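Home builds > Grippers and end effectors
Tagged: hand tools, linkages, kitchen tests
Reading time: 3 min
Print this thread | E-mail to a friend

neltbridge_gilles
OK so the hand-held pair is together. Parallel jaws, four pivots on top, blue pads on the fingers. Going for cutlery first – spoons, sticks, the stuff everyone says is easy. Clear plastic spoon is my benchmark now. Thin, slick, flexes if you squeeze too hard. Pads are 68 cents each, cut from sheet, glued on. Linkage still has slop, I can feel it at the trigger. Any thoughts before I reprint the frame?

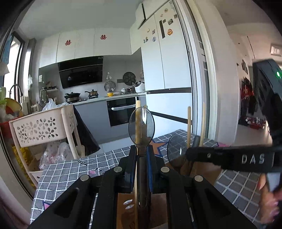
Rosine: don't reprint yet. Slop at the trigger is nearly always the pivot holes, ream them and fit shoulder screws. I went through 532 grams of filament finding that out on my Agbeko build.

neltbridge_gilles
Reamed two of them last night, bit better. Shoulder screws on order. Have been trying the utensil holder too, whole thing between the pads with stuff standing in it. Different problem, the walls give and the load is all up top. Softer pads maybe? These are the stiff ones. Trigger spring is the 56 from the Flengate kit, thier number not mine. 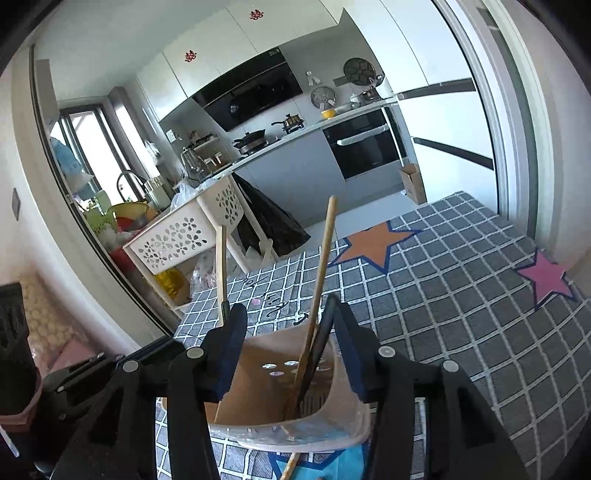
Albane reckons softer pads are the wrong way to go. Soft pads creep, she says, and the holder will roll in your grip as soon as something heavy leans to one side. Wider pads, same stiffness.

solange_m
Disagree with that. Wide pads are useless on a spoon handle, you lose sight of what you're grabbing. I'd go soft and just replace them often. It's 68 cents.

albane_f
Until you've glued your tenth set. And sight isn't a problem if the camera is where it should be.

solange_m
Depends on the lens. Mine sees mostly finger.

neltbridge_gilles
ok ok. Can do both, pads are on a flat face so swapping is a knife and some glue. Plan is narrow soft on one tool, wide stiff on the other, same jobs with each and I'll write it down this time. Long handled spoons next. Gripping low on the handle puts the bowl way up over the jaws and any play in the pivots gets multiplied out there. 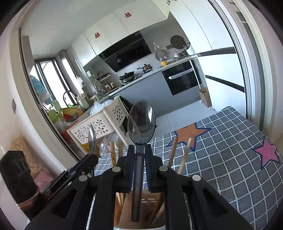
Also want a hard stop on the close so I can't crush the plastic ones. Thinking a set screw through the frame, bearing on the left link. Mundum sell a little stop block, part 738, but it's made for a thicker arm and I'd have to file it down. Anyone fitted one?

rosine_j
Fitted one, took it off again. Set screw is fine, put a dab of threadlocker on it or it walks. And do the other two pivots befor you test anything, otherwise you're comparing slop not pads.

neltbridge_gilles
Fair. Pivots first then. Will post numbers when the screws get here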